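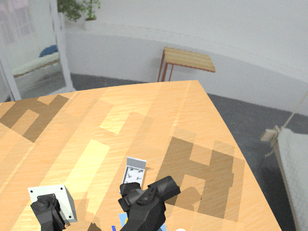 How do you get two home-built arms to share one table without knocking into each other?
Give each arm its own half of the table, with a strip down the middle that only one of them may enter at a time, and make every handover of that strip a step in the program.

Session notes, Guvville shared workshop
Handout put together by Jovita Palacios, with corrections from Kenta Mizuno

Start in simulation! It costs nothing to crash there, and you will crash a lot. Set the table height first, then the arm bases, then the small objects. Leave the shadows switched on. Sunlight through a window moves across a real bench all day, and a vision routine that has only ever met flat, even light will fall over the first time it meets a bright patch on wood.

Working order for the build

Fix both bases to the same board before you measure anything. Emese bolted hers to two separate boards and spent most of March chasing an error that was really just the boards creeping apart (she was very good-humoured about it).

Home each joint at low speed. Keep a hand on the stop button.

Close the grippers on something soft first. A folded sponge is lovely for this.

Run 300 reaches with one arm parked, then swap over. Only after that do both arms move together.

Log every reach, even the dull ones. Our best run last term had 264 clean picks in it, and we only found out why the rest missed by going back through the log.

Narrow containers are the fun part. The fingers need room on both sides, so come in along the long edge and slow right down for the last bit of travel.

For next time: bring your joint limits on paper, and have a go at the shared strip with the timing doubled. Zoltán Dobos has the spare cables.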